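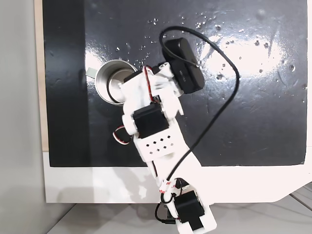
Small steel cup on the black board, arm just to the right of it.

Apr 14, 2024 – bookkeeping bench notes, matching rules and the Jelínek loan

Picking up where I stopped last time, which was in the middle of the bank feed mess. Short version for anyone skimming: the matching rules are better, the loan schedule is wrong in a way I understand now, and please don't touch the Ginport test file until I've copied it.

Started with the feed. I pulled the Ginport checking account into a clean copy of Stavimix and let it run with the old rules turned on, no edits from me. It left 132 lines unmatched. I'd been telling everybody the old rules were "mostly fine" so that was a bit of a slap! I sorted the leftovers by payee text and stared at them for a while with coffee, and the pattern came out pretty fast. Nearly all of them were card processor deposits. The processor takes its fee out before it pays, so the bank shows the net and the invoices show the gross, and the rule was looking for an exact amount. Of course it never found one.

I tried the lazy fix first (loosen the tolerance so it accepts anything close). Don't do this. It happily paired a deposit with some other customer's invoice that happened to be a few dollars off, and it marked the pair as confirmed, so it would have sailed right through review. I only caught it when the customer's statement showed a credit they had no business having. Tolerance is back to zero and I've put a note in the settings so I don't get clever again in September.

Second try was a clearing account. Gross sales go in from the invoices, the net deposit and the fee come out, and whatever is left should be nothing once the last batch settles. More postings, and it looks fussy in the ledger, but every number can be traced to a piece of paper. Ran it again on a fresh copy and the deposits cleared. What's left over is refunds, which come through in the batch total without their own line, and I haven't solved those. My guess is we need the processor's detail report and not the summary one. I've asked for login rights.

Rules as they stand, in the order Stavimix runs them:
Transfers between own accounts go first.
Payroll next, by exact amount and the batch reference.
Then loan payments, by lender text.
Card deposits to clearing.
Vendor bills last, exact amount plus the bill number if it's there.

So five in total. The order matters a lot more than I expected. With vendor bills running ahead of transfers it grabbed a transfer to savings and called it rent, same amount to the penny, and then the savings side had nothing to match with. I lost a good part of the morning on that one – I was convinced the feed had dropped a line, and went and downloaded the whole statement by hand to prove it. Feed was fine. Me, not so much.

On to the Jelínek loan. This is the equipment loan, the one where our interest figure never quite agrees with the lender's and we've been posting the difference to "bank charges" with a shrug. It was small, so it got shrugged at for a long time. I finally sat down with the loan agreement next to the schedule. The agreement says interest is worked out on the actual number of days in the calendar year. Our spreadsheet divides by 365, typed straight into the formula, all the way down the column. It's a leap year! So every row since January is off by a hair, always in the same direction, and the principal drifts along with it.

Fixed it by putting the day count in its own cell at the top and pointing the column at that. Rebuilt the rows from January and compared them with the lender's statement, and they agree through March. The older difference, from before January, is still there and this doesn't explain it. I suspect somebody used the date we sent the payment where the lender uses the date it landed. Haven't checked. It needs the old statements and those are in the Flirkuveck folder, which I still can't open (it wants a password that isn't in the password list).

To undo the "bank charges" postings I'd like to book one correcting entry in the current month and write a proper memo line on it, and leave the closed months alone. If anyone thinks we should reopen them, tell me before I post, because I'm going to do it as soon as the old difference is explained and I'd hate to do it twice.

Side thing: I timed the review step, just for my own curiosity. With the old rules, looking over a month for Ginport took me most of an afternoon. With the clearing account it took 6 minutes for everything except the refunds. I don't trust that number much, since by then I knew the month by heart. Would be worth having somebody else try it cold, on a month I haven't been poking at.

Also noticed that Stavimix saves rule edits right away, even in the preview window. There's a cancel button and it closes the window but keeps your change. I've written this on the sticky note by the monitor as well. Export the rules before you play with them, the export is a plain text file and goes in the same folder as the test copies.

Still open:
Refund lines, waiting on the detail report.
Password for Flirkuveck.
Older Jelínek difference, payment date vs. received date.
Somebody else to run a cold month.
Rename the clearing account. I called it "stuff in transit" and that can't go in front of a client.

One question for the group. Do we want the fee posted per batch or once a month as a total? Per batch is what I have now and it makes the clearing account easy to check, but the fee account gets long. I lean toward keeping it. Test copy is saved with today's date in the name, the old rules are in the export next to it.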